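Selling a Movie in 13 Seconds: Our Motion Poster Project
Media Production, final report
2025-05-31

So our group had to pick one piece of film promotion and make our own version of it. Rosângela Barros wanted to do a full trailer, I wanted to do a lobby standee (I still think it would have been great), and we ended up meeting in the middle with a motion poster. If you haven't seen one, it's a regular movie poster that moves a little, with music under it, and it usually goes out online a few months before the trailer does.

Our movie doesn't exist past a ten-page script. It's called Altside, it's a thriller set in a town called Clorbridge, and Nkrumah Issahaku wrote it for his screenwriting class last year. The hero is a night bus driver named Kwofie who keeps picking up the same passenger. Great hook, and also pretty easy to show with one bus seat and some fog!

We started by watching a big pile of motion posters and writing down when the title showed up. Most of the ones we liked held it back until the very end, so we did that too. Our first cut ran way too long and the fog just kind of sat there. Rosângela chopped it to 13 seconds and it got so much better that I stopped arguing with her about edits for the rest of the semester.

The music took forever. Nkrumah made a low drone on his laptop and put a bus door hiss on top of it, and we fought over how loud the hiss should be. I wanted it loud. On phone speakers the drone pretty much disappears, so the hiss has to carry the whole thing, and we only found that out after we'd exported it. We went back and added a higher string note in the middle.

For the release we posted two versions on the class channel, one with the title in English and one in Portuguese, which Rosângela translated and also voiced. The English one went up first. By the time we wrote this it had 737 views and the Portuguese one had 500, and I was sure the gap would be bigger. We also got 10 comments, mostly asking when the movie comes out (sorry, everyone). A couple of people thought Kwofie was the villain. Nkrumah was thrilled about that and I was a little worried, so the tagline may need another pass.

If we kept going in June, I'd redo the lettering. We used a free font called Cavus and the A looks like a tent when it's small. I'd also make a square version, because the wide one loses the bus seat on a phone.

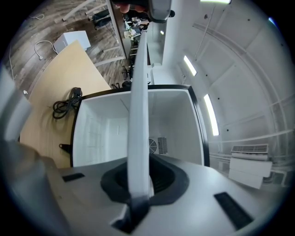
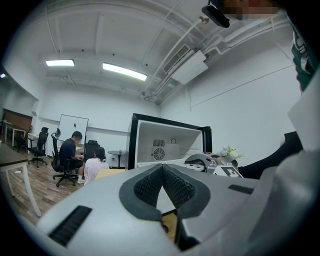 Both pictures: hand-held gripper, with its pale gray body in the foreground.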